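About Us

142 shares 18 comments

Prurkunis started with a letter. A schoolteacher had been held for eleven weeks without charge after handing out leaflets at a bus station, and four people who had met at a language class decided to write to the ministry responsible, in the ministry's own language, with the correct article of the country's own constitution quoted at the top. Then they wrote again. Then they got friends to write, and the friends got their churches and unions and running clubs to write, and by the end of that first winter we had a name, a mailing address and a filing cabinet with a broken lock.

We still do the same thing at heart. We write for people who are in jail, or in hiding, or in court, for something they said or printed or organized. We keep writing until there's an answer, and we teach other people how to do it too (it's easier than you think, and you'll be good at it faster than you expect!).

The group takes its name from the street where we first met. None of us could pronounce it the same way then and we can't now. Say it however you like.

What we do

Most of our week goes into casework. A case usually comes to us from a family member, a lawyer or a small local group that has run out of people to call. We check it, which can take days or can take months, and we don't publish a word until the family has agreed to it. After that we put together what we call a case sheet: two pages, who the person is, what the law there says, what has happened so far, who has the power to change it, and how to reach them. The sheet goes out to everyone on our letter list.

As of this spring the list has 3,132 people on it. They live in small towns and big ones, and they're bus drivers, nurses, retired math teachers, high school debate teams and one very active knitting circle. They don't agree on much in domestic politics and we have never asked them to. What they send is polite, accurate and relentless, and we love them for it.
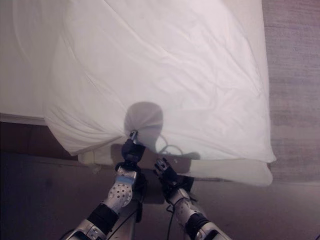

We also run the Olszewski Desk, our legal research arm. The Desk reads draft laws. When a government announces a new bill on foreign funding, or on public gatherings, or on who may call themselves a journalist, somebody has to sit down with all ninety pages and find the paragraph that will be used to shut down a community radio station. Our people enjoy this more than is probably healthy. They write it up in plain language, send it to groups in the country affected, and then to any lawmaker's office that will open the email. More offices open it than you'd guess, especially when the summary fits on one screen.

And then there's Talent, our training program, and the part of the job that makes all of us a little louder when we talk about it. Each February we bring together 25 organizers from places where organizing is risky. They spend the month learning from lawyers, accountants, editors and, most of all, from one another. We cover travel, visas, child care and interpretation. The classes go from how to document an arrest so that it holds up in a courtroom, to how to keep the books of a tiny nonprofit, to how to give a three-minute interview without using the word "framework." People arrive as strangers and leave with a phone full of numbers they really will call. Past participants have gone on to start legal aid lines, win seats on town councils, and turn up the next year as our teachers, which is the best compliment we get.

If you know somebody who should apply, please tell them. Applications are read by former participants, in six languages, and we don't ask for a degree or a polished résumé. A page about what you're working on is fine. A voice message is fine too.

How we work

We take no money from governments or political parties, ours or anyone else's. Our income is membership dues, individual gifts and a few foundation grants, and the full accounts are on the reports page every year, including the dull parts. No single donor gives us more than a tenth of the budget. It's a rule from the first year, and we have turned down checks over it. That hurt, and we'd do it again.

We don't take sides in elections. We do take sides on whether people get to hold them, talk about them, and go home safely afterward. A few of the people we have written for hold opinions that most of our staff find hard to listen to. Their case sheets got the same two pages and the same stamps as everybody else's.

We don't put out big numbers to get attention. If we say a certain number of people were arrested at a march, we have a list, and the list has been checked by at least two of us. When we get something wrong we fix it in public, at the top of the page, with the date on it. There have been corrections and there will be more.

We call the people in the country first. It sounds obvious, but it is amazing how often a campaign is planned in one capital about another, and the folks who have to live with the results find out from the news. If a local group tells us that noise would make things worse, we keep quiet. Some of our proudest work has never been on this site and never will be.

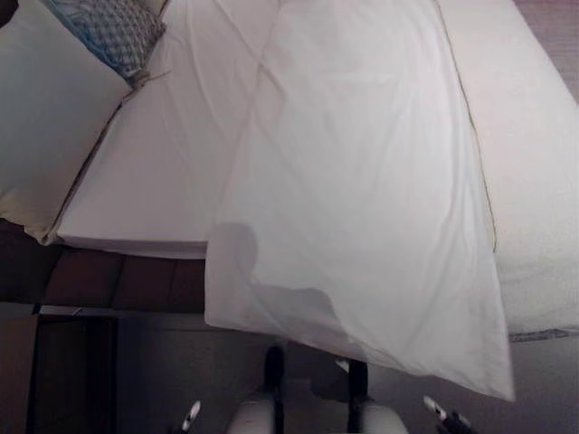
Umut Kırmızıgül
Director

I joined as a letter writer, so let me say something to the people reading this who are wondering whether one more letter matters. My first was to a prison governor and I spent a whole weekend on it. I was sure it would go straight into a bin, and maybe it did! But a lawyer on that case later told our office that the mail had been coming in sacks, that the clerks complained, and that her client was moved to a cell with a window. I can't prove the one led to the other. I went out and bought more stamps.

What I like best about this place is how many different kinds of people it can use. We need folks who read Burmese, Belarusian, Spanish, Tigrinya, Turkish. We need folks who can fix a spreadsheet. We need someone who can explain to me, slowly, why the newsletter went out twice in March. If you have an hour a month there's a job with your name on it, and if you have a whole summer we can fill that too and probably feed you lunch.

Our newest project is Polo, and I could go on about it all day, so I'll try to be brief. Polo is a phone tree for small groups in the same region, so that when an office is raided in one town, the people in the next three towns hear about it from a voice they know within the hour. It runs on old-fashioned calls and a very good handbook. We tried it with 3 regions first and the calls went through faster each time we practiced. Two more regions have asked to join, and the handbook is being translated as I write. The translators have already found four mistakes in the English, bless them.

We're a small staff. There are nine of us on the payroll, spread over two offices and a few kitchen tables, and we argue about commas and sanctions with the same energy. Everyone here does casework, including me and including whoever is fixing the printer. I think it keeps us honest about what the work is. You can't get too grand about strategy when you have a mother on the phone at seven in the morning asking whether her son has had his medicine.

Getting involved

Join the letter list. You'll get 2 case sheets a month, with addresses and a sample letter you are free to ignore. Please do ignore it if you can, letters in your own words get read more closely.

Invite us to speak. We visit schools, libraries, union halls, book clubs and places of worship, and we don't charge. We will ask for a table and a pitcher of water, and an evening with time for questions, which always run long. Students ask the toughest ones.

Become a member. Dues are on a sliding scale and every member gets a vote at the annual meeting, where the board is elected and the soup is surprisingly good.

Send us a case. If somebody you care about has been detained or threatened for peaceful work, write to the casework address on our contact page. Please don't send names or documents through the comment form or social media. We answer every message, and if we aren't the right group for it, we'll try hard to find out who is.

This page was last updated May 1, 2023.

Share this page 142
Comments (18)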